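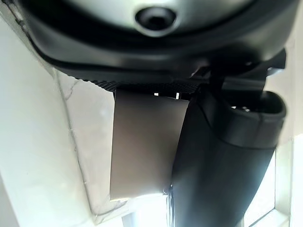 Durkley Course Notes: Product Surfaces and Enclosures
Handout 3: Seams, recesses and perforated strips
Notes by Nabila Sembiring. Lab sections: Tharindu Fakir.

Read before the October lab. Handout 2 (wall thickness and ribs) is assumed.

3.1 Seams

A seam is the visible line where two parts of an enclosure meet. It is distinct from a parting line, the mark left on a single molded part where the halves of the mold closed. Students confuse the two every term. A parting line can be sanded away; a seam stays for the life of the product.

Seams on curved surfaces are harder to control than seams on flat ones. A small error in either part shows up as a step, and a step catches light along its whole length. On a dark matte part it reads as a thin pale line. The usual remedies are:

Change of color at the seam. A gray face against a black rim makes the line look intended.
Change of direction. The seam is placed where the surface already turns.
Reveal gap. A constant groove is cut between the parts, deep enough to stay in shadow.

The reveal gap is the most forgiving of the three for assembly and the worst for dust. Record which remedy is used on each lab sample, and whether it is carried all the way along the joint.

3.2 Recessed holes

Screws and ports on an outer surface are normally set below it. The recess keeps the screw head from snagging and hides the tool marks. A raised lip may be added to stiffen the edge of the hole – it also gives the eye a clean circle where the surrounding surface curves.

Do not assume the purpose of a recess from the outside. A dark circular hole may hold a screw, a mounting point or nothing at all. In the worksheet, write "recess, purpose unknown" unless you have opened the part.

3.3 Mesh and perforated strips

A fine grid of openings is used to pass air or sound, or as decoration. From a distance the grid reads as texture. Describe it by pitch (center to center) and open area, in that order.

Narrow strips need care at the ends. A pattern that stops halfway through a row of openings looks like a mistake, so the pitch is adjusted to the length of the strip and never the reverse. Check separately for light leaks near the strip. A leak is brighter than the mesh and has the shape of the gap between parts. The Menon samples from 1996 are useful here, as the covers have warped.

3.4 Flat panels

Flat panels in pale colors show every change in lighting. Beige and warm gray are tolerant of yellowing and are common for that reason. A slightly curved lower edge will hide sag better than a straight one.

Judge color under the bench lamp only, set to 900 lux at the sample. Hold the panel upright and turn it slowly; a gradient that stays fixed to the panel is in the material, and one that moves is in the light.

3.5 Lab preparation

Each pair receives one Lelia housing and one Pato cover. Bring calipers and a feeler gauge. Read Sample Log 38 and copy its column headings. Sketch every seam at full size before measuring it. Cables are to be left attached and treated as part of the outline.

Worksheets go in Tharindu's tray at the end of the section.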